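Home | Forums | Sewing & Mending | Laundry & Fabric Care | New Posts | Log In

Goretcombe Home Forum > Laundry & Fabric Care

Thread: Soaking new denim in vinegar, does it do anything?

birwood_mender
Posts: 3629
I have been sewing with denim for years and have always been told to soak it in cold water with white vinegar before the first wash to set the dye. My mother did it and her mother did it. Last week I bought 8 yards of dark indigo from the Birwood mill shop and the woman cutting it told me the vinegar is a waste of time. Who is right? I want to cut into it by the weekend and some of it is going next to white cotton.

pegbag
Posts: 212
She is. Vinegar helps with some acid dyes on wool and silk while the dyeing is going on. Indigo on cotton is a different thing. It sits on the outside of the yarn and rubs off, and no amount of vinegar changes that. Wash it cold, twice, by itself, and then look at the rinse water.

tin_thimble
Posts: 77
I disagree. I soaked one pair of jeans and not the other, same brand, same size, and the soaked pair is darker two years later. One cup to a full sink, 40 minutes, rinse, hang in the shade.

pegbag
Posts: 212
Do you wear them the same amount?

tin_thimble
Posts: 77
Probably not. The dark ones are the good pair.

pegbag
Posts: 212
Then that would do it.

codstead_line_dry
Posts: 940
What matters more is turning it inside out, cold water, and not overfilling the machine. Denim fades where it rubs. If you pack the drum the folds grind against each other and you get pale lines along every crease. Same with thick seams, they always go first.

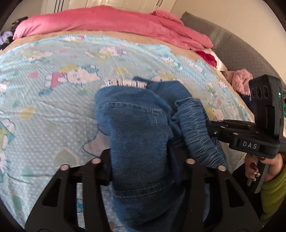
Denim on the bed, faded on one side.

Kids' stuff is worse for this because it gets washed so often. I stopped using the dryer for anything denim and that did more than any soak. It also saved the elastic. Anything with a gathered waist or ruching goes slack if you keep tumbling it on high.

birwood_mender
Posts: 3629
OK, that makes sense about the folds. I still don't like the idea of putting it next to white with only two washes. The scraps I tested left blue on a damp paper towel.

hemline8
Posts: 31
Keep washing until the towel comes away clean. I had a piece from Bermúdez that took 8 washes, and it was meant to be prewashed. Dye catcher sheets help with what is floating in the water, but they won't stop it rubbing off on a white sofa.

tin_thimble
Posts: 77
Salt? My aunt swears by salt.

pegbag
Posts: 212
Same answer as vinegar. Salt is used in the dye bath for some cotton dyes. Afterward it just makes salty water. And please don't anyone mix vinegar with bleach to get the white parts back, it gives off chlorine gas.

codstead_line_dry
Posts: 940
Agree on the bleach. I don't mind vinegar in the rinse if your water is hard, it takes some of the stiffness out. I wouldn't use it every load, it can be rough on the rubber seals.

birwood_mender
Posts: 3629
Fourth cold wash is in now. I zigzagged the cut ends first after the mess I made of the last piece. Will do the towel test again when it is dry and post what I get. Might leave the white part for a different project and use gray.

12 replies | 5 people found this thread helpful | Share (2)

Contact Us | Forum Rules | © 2021 Goretcombe Home Forum | Back to Top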